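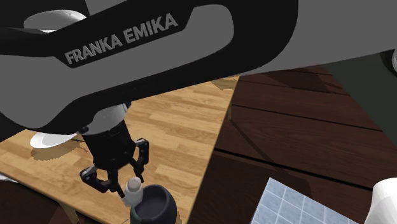 A gray and black Franka Emika robot arm, rendered on a computer.

How to Count Overnights for Your Parenting Plan

If you and your child's other parent are working out a schedule, sooner or later somebody is going to ask you how many overnights each of you has. It sounds like a question you should be able to answer off the top of your head, and then you sit down with the calendar and find that summer doesn't look like the school year, Thanksgiving moves around, and you've counted the same weekend twice. Don't worry, it happens to nearly everyone! Set aside an evening, make some tea, and work through it slowly.

Before you start, look up how your own state defines an overnight. Some go by where the child sleeps, and others look at the hours spent in each home. The rules on child support differ too, so check the instructions that come with your state's worksheet before you lean on anything you read here.

What you'll need

A blank 12-month calendar, paper or on the screen
Your current order or the draft you're working from
The school district calendar
Two colored pens

Step 1. Mark the regular schedule

Go through the whole year and color in the ordinary nights first, as if there were no holidays at all. Say the kids spend every Friday and Saturday night with you. Two nights a week for 52 weeks gives you 104 overnights. If it's every other weekend, you'd have half that, so 52, or 51 if one of those nights gets traded away and never made up.

Step 2. Put the holidays on top

Holidays usually win over the regular schedule, so color right over what's there. Watch for the nights on either side, which is where most people go wrong (I certainly did, the first time through). If your order says winter break starts when school lets out, write down the time of day as well. A pickup at 6 p.m. gives that night to the parent doing the picking up.

Step 3. Add summer

Mark the vacation weeks next. If you already had some of those nights under the weekend schedule, they're still only one night each. A week in August that covers your usual Friday and Saturday adds five nights to your total, and you don't get seven.

Step 4. Count by month

Count each month by itself and write both parents' numbers in the margin. They should add up to the number of days in that month. When they don't, you only have that one page to recheck.

Step 5. Trade calendars

Send a copy to the other parent and ask for theirs. If your totals are a night or two apart, compare the months side by side until you find the difference. Then write the year at the top, keep a clean copy with your order, and start a fresh calendar when the new school dates come out.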